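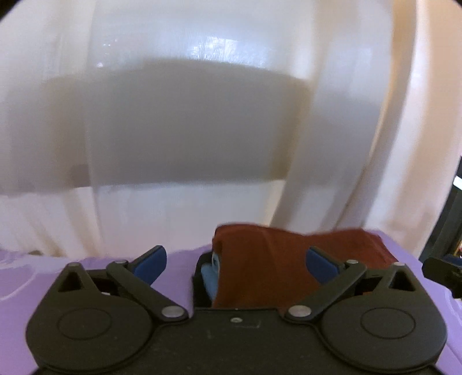

The Bunden bedside station must be set up by the nurse in charge of the shift, or by a nurse who has signed the training sheet for it. It is used to take the routine observations of one patient and to send them to the ward list. The most common fault after a new set-up is a finger clip that is put on crooked. The two pads of the clip must face each other with the finger between them. When one pad is turned to the side, the station may still show a value, but this value must not be written in the chart.

Print this page
E-mail this page

4. Setting up the station at the bedside

This section replaces the loose sheet which was given out with the first stations. It applies to model 835 with software from April 2021 or later. For the older model, please ask Gobnait Coughlan in the Practice Development office for the old sheet.

4.1 Before you begin

You need the station, its mains cable, one finger clip, one cuff in the right size and your own staff card. The patient should be lying or sitting with the arm supported.

CAUTION: Do not use a clip or a cuff when the cover is cracked. Put it in the repair box with a label, and write on the label what is wrong.

4.2 Connecting and signing in

1. Place the station on the shelf at the head of the bed and lock both wheels of the shelf. A station which stands on the mattress can fall when the bed is raised.

2. Connect the mains cable. Wait until the green light stops blinking.

3. Hold your staff card against the reader. Your name appears in the top line. If the name of a colleague is still there, press "Change user" first — observations are always stored under the name in this line.

4. Press "New patient" and scan the wristband. Compare the name and the date of birth on the display with the wristband, and ask the patient to say them aloud if he or she is able to.

5. Press "Confirm". The bed number is filled in from the ward list. If it is wrong, correct the ward list and not the station.

Note: The station signs you out after eight minutes without use. The patient stays connected, and no measurement is lost.

4.3 Attaching the clip and the cuff

6. Clean the finger and remove nail varnish. Use the middle or the ring finger of the arm that does not have the cuff.

7. Open the clip fully and push the finger in until it touches the stop. Let the clip close slowly. The cable should run along the back of the hand.

8. Wait until the bar beside the value is steady. With cold hands this can take longer. Warm the hand under the blanket, and do not press the clip together with your fingers.

9. Put on the cuff with the arrow over the artery. You should be able to push two fingers under the edge.

10. Press "Measure". The patient should not talk or move the arm during the measurement.

CAUTION: Change the clip to another finger at least every four hours, and look at the skin each time. For patients with fragile skin or poor circulation, the nurse in charge decides on a shorter time and writes it in the care plan.

4.4 Setting the reminder

11. Open "Reminders" and choose the interval which is ordered for the patient. The station does not choose an interval by itself.

12. Choose who receives the reminder: the nurse signed in, or the whole team. On night duty the whole team is recommended.

13. Press "Save". A small clock is shown in the corner of the display.

Note: A reminder is only a help for planning the work. It is not an alarm, and it does not replace the alarm limits, which are described in section 6.

4.5 If something does not work

Message 36: the wristband could not be read. Smooth the band and scan again. If it fails a second time, print a new band.

Message 57: no contact with the ward list. Continue to measure. The values are kept in the station and sent later, but write them also on the paper chart until the message has gone.

Any other message: switch the station off, take another one from the store room and inform Ezequiel Carretero, who is the contact for all Bunden equipment on Dalau and Hovland wards. Leave the clip and the cable with the faulty station, so that they can be tested together.

Print this page
E-mail this page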